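Home Skills and Housekeeping > Textbooks > Sample Chapters

Chapter 2
Sorting and Handling Small Household Things

In Chapter 1 we spoke about the room: the light, the floor, and the height of the table. Now we come to the things themselves. A student who has a good table but picks up every object in the same way will work slowly and will sometimes do damage. The purpose of this chapter is to teach you to look at an object for a moment before you take hold of it, and to decide three matters: where to hold it, how strongly, and where it will go next.

We use the word "thing" in a wide sense. A packet from the kitchen drawer is a thing, and so is a lid, a toy or a scarf. My co-author, Iddrisu Appiah, kept a list of what passed over his sorting table during one August, when he was helping a family prepare to leave a house on Stilow Street. The list had over 2000 entries. Very few of them were large. It is the small objects which take the time in any house, and for this reason we begin with them.

2.1 Stiff things

A stiff thing keeps its shape when you lift it. Small boxes, cases, discs and covers belong to this group. They are the easiest to learn with, but the beginner should notice that they are not all the same. A small printed box is light, and its walls give way if you press in the middle. Hold it by two opposite sides, near a corner. A thing with a glossy surface can be taken by its edge, so that the printed part is not rubbed. 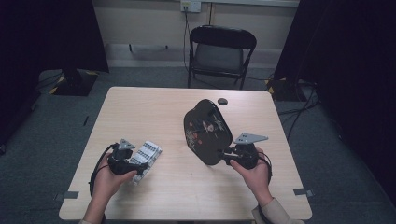

When both hands are busy, put one thing down before you reach for a third. This rule sounds too simple to be written in a textbook, but in the Molter exercises (see the end of this chapter) it is the rule that students break most often. They hold a box in the left hand and a case in the right, and then they try to open a drawer with the elbow.

Decide the place for each thing while it is still in your hand. If you do not know the place, lay it flat on the far side of the table and continue. The far side is your waiting area. It should be cleared at the end of each hour of work, even if some decisions are not perfect.

2.2 Soft things

Cloth behaves in another way. It has no fixed edge to hold, and its shape changes with every lift. When we fold it without care, we also fold in the creases that were already there.

Cuiping Kong taught textile care for 19 years at the Ren evening school, and the method in this section is hers. She asked her students to hang a piece first, look at it, and fold it only after that.

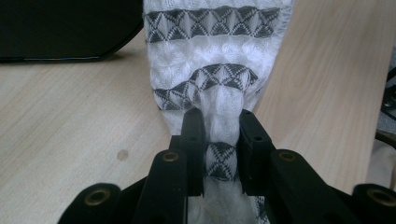 A flat, smooth cloth such as a pillowcase forgives many mistakes. You can pull it straight afterwards with the palm. Cloth with a raised surface is less patient, and pressing it hard will flatten the part that gives it its beauty. Patterned bands are a help here, because they show you at once where the cloth is pulled out of line. On a white puckered fabric with dark gray bands of diamonds and triangles, for example, a band that lies free stays wide and easy to read, while one near the point of pinching bends into an arc, with one end lower than the other. Move your grip until the bands are level again, and then bring the two ends together.

Do not pinch a textured fabric in one narrow place longer than necessary. Spread the weight over the whole hand, or over the forearm if the piece is long.

2.3 Mixed piles

In real houses the stiff and the soft come together in one pile. Take out the stiff things first. A box hidden inside a folded scarf will be crushed when the next scarf is laid on it. Nakix trays, or any shallow trays with a low rim, are suitable for the stiff things, and the cloth can stay on the table until you are ready to hang it.

Exercise 1. Prepare a mixed pile from one drawer of your own home. Sort it for 60 minutes without stopping, using the waiting area as explained in 2.1. Write down each thing that you moved there, and why you could not decide.

Exercise 2 (Molter). Repeat the work with a partner who hands you the things one by one. Your partner should note every time you hold something in both hands and reach for another.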